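Grotutdale Community Kitchen
Second progress report to the Tendard Fund
Prepared by Damian Zaugg, Feb 25, 2018

Your letter asked for "outcomes, expenditure and any variation from plan". I'll take the variation first, as there is more of it.

The shared lunches were meant to be soup and bread. They became noodles and dumplings after Vinzenz Ortner took over the menu, and with them came the question of cutlery. We had forks of every pattern known to the op shops of the district. We had no chopsticks at all, apart from a drawer of takeaway pairs joined at the top, several of which had already been used to stir paint.

We now own 71 pairs in plain wood. They are washed by hand, dried standing up in jars and counted back in after every lunch, a job that Borislav Petek has taken to with more enthusiasm than anyone expected. Losses to date are 2 pairs. He regards this as a scandal and has written to me on the subject.

Tablecloths were in the original budget under "furnishings", next to the blinds. The blue plaid was chosen by vote over a cream damask, on the sound argument that soy sauce exists. It creases the moment it is unfolded and nobody has offered to iron it. I have stopped raising the matter at meetings.

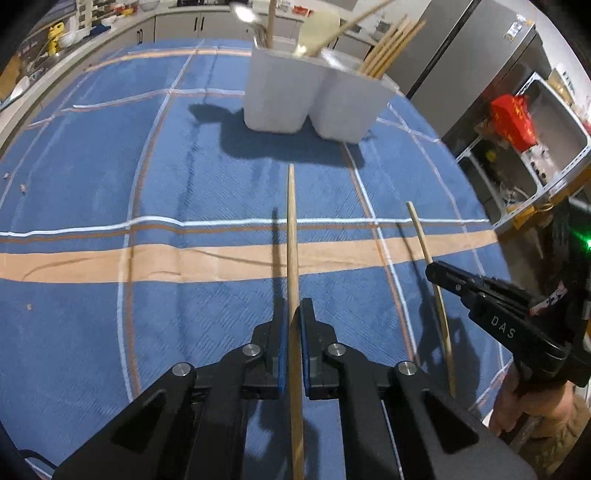 Do people have to use chopsticks at the lunches?

Forks are set out in a tin at the end of each table, and anyone may take one without comment. About half the regulars start with chopsticks and move to a fork when the noodles get down to the last slippery inch.

Attendance has settled at 36 for most lunches, which is as many as the hall will seat before elbows become a safety issue. Leopold Aigner has drawn up a new seating plan that puts left-handers at the corners. It works well, provided they remember they are left-handed when they sit down.

Spending to the end of this period comes to $3378. The larger items were the cloths, the second rice cooker and the repair of the first rice cooker, in that unfortunate order. The chopsticks cost so little that our bookkeeping program rounded them into "sundries", where they share a line with dish brushes and a replacement tap washer.

Still to be done: the blinds (measured twice, with two different results), labels for the pantry shelves, and hooks for the aprons. Haris Pavlović has promised the hooks by April. He didn't say which one, so I have pencilled in the nearest.

We would also like to move a small amount from "signage" to "serving bowls". The sign we have is perfectly good, and the bowls we have are mostly ice cream tubs. A revised budget page is attached for your approval.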